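Blog > Home and Family > Old Houses

Putting off the small jobs

May 13, 2025

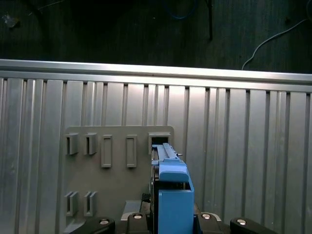 Blue part in the slot of the gray panel.

We bought the house in Dillham in February, and I have learned that I am a person who will repaint a whole staircase to avoid fixing one sticking door. The house was built in 1939. Most of what is wrong with it is small. The bathroom window needs a new cord, the pantry shelf leans, and the back door drags on the floor when it rains.

My aunt, Kumudini Jayawardena, kept a notebook for this sort of thing. Every fault in her house went on a page with the date, and when it was fixed she drew a line through it. She left some of them open for years. I found one of her notebooks when we were packing, and the entry for the kitchen tap had been copied forward onto 5 different pages.

I started my own in March. The first page filled up in one evening, which was discouraging – I had expected to feel organized. After that I made a rule that I would do 2 jobs each weekend and not look at the rest. The pantry shelf took twenty minutes. I had walked past it for weeks.

The window cord was harder. I called Adalberto Nogueira, who did the windows for our neighbors, and he talked me through it over the phone and didn't charge me. You take off the inside trim, lift the sash out and feed the new cord over the pulley. I split one piece of trim and had to glue it. The glue shows a little if you stand in the tub.

The back door is still dragging. I have been told to plane it and I have been told to leave it until summer, when the wood shrinks. For now I lift it by the handle as I pull. The kids do it too, without being asked.

I spent $70 on everything so far, mostly on paint and a decent putty knife from the hardware store in Brakness. The gutters are next on the list. I'm waiting for a dry week – and for my brother to bring back the ladder.

4 comments | 11 shares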